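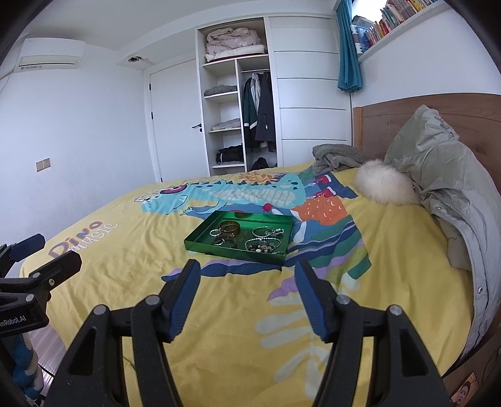
It has been a while since Wastton felt like a basketball town. For most of my life it has been football first, football second, and then whatever the rugby club were up to if the football was postponed. But I was in the Greenwood Arena for the second leg against Tellunura, and I am still a bit hoarse, and I want to talk about Musa Yusuf.

If you missed it (and if you did, I'm sorry, it was wonderful), Wastton Herons went into that game nine points down from the first leg and playing a side that hadn't lost away since January. They won it by 17. Yusuf played every minute, brought the ball up against a full-court press for most of the second half and still had the legs to chase down a fast break in the last thirty seconds, when the game was already won. That block got a bigger cheer than any of his baskets. The man next to me, who had spent the first quarter asking what a travel was, was standing on his seat.

The attendance was announced as 2976, a full house, the first for basketball since the new stand opened. Four seasons ago you could put your coat on one chair, your bag on another and your feet on a third. This time they opened the top tier behind the far basket, the one with the pillar, and people were happy to sit behind the pillar.

So can basketball really be the town's second sport? I think it can, and I think it might be already. The rugby club have a lovely ground and a loyal crowd, but ask the kids at the Mollell Road courts whose name they shout when they shoot. It's his. I walked past on Thursday evening practice after the first leg, when everyone was supposed to be gloomy, and there was a queue for both hoops and three different children doing that little hesitation dribble he does at the top of the key. Two of them did it rather well!

What I love about Yusuf is that he isn't a flashy player at all until he suddenly is. He came to us as a back-up guard, sat behind two older players for a full season and hardly took a shot. Coaches liked him, the rest of us barely noticed him. Then came the injuries, and he started 121 minutes' worth of games in a fortnight with strapping on both ankles, and by the end of it you couldn't imagine the team without him. His passing is the thing to watch. He looks at the corner, everybody in the building looks at the corner, and the ball goes to the big man under the basket for the easiest two points of the night.

He's not perfect. The free throws are a worry, and Tellunura fouled him on purpose for a good stretch of the third quarter, and for a few minutes it looked like a clever plan. He missed four in a row. I couldn't watch. Then he made the next two and pinched the ball from the inbound pass, and their coach gave up on the idea.

I should say something about the rest of the team too, as they deserve it. The defence on Tellunura's centre was as good as anything I've seen here, with help coming from a different side each time, and the bench (so often our weak spot) actually stretched the lead in the second quarter. It is a proper team. It just happens to have a player at the front of it that people will cross town on a wet night to see.

The football club, meanwhile, have had another season of finishing exactly in the middle. I'll be back there in August like everyone else, grumbling and buying a pie. But if you're wondering where to take someone who has never seen live sport in this town, take them to the Greenwood. Sit low down if you can, on the side opposite the benches, where you can hear the players talking to each other. Yusuf never stops.

The semi-final is at home on 8th May. The top tier will be open again, and the club have said under-12s can come in free with an adult, though they still need a ticket from the desk. Doors are an hour before tip-off and the drummers have been moved to the far end, which will please the people who wrote in – and disappoint me, as I sit at the other end now.

The away leg is the week after, and there is talk of a supporters' coach if enough names go on the list at the merchandise table. Mine's on it already. Come and fill the seat beside me.

Recent items
Greenwood Arena: parking changes on match nights
Five-a-side league results and final table
Mollell Road courts to get new lights
Rugby: a brave defeat in the mud
Junior swimmers bring home relay medals
Your letters: the drummers, for and against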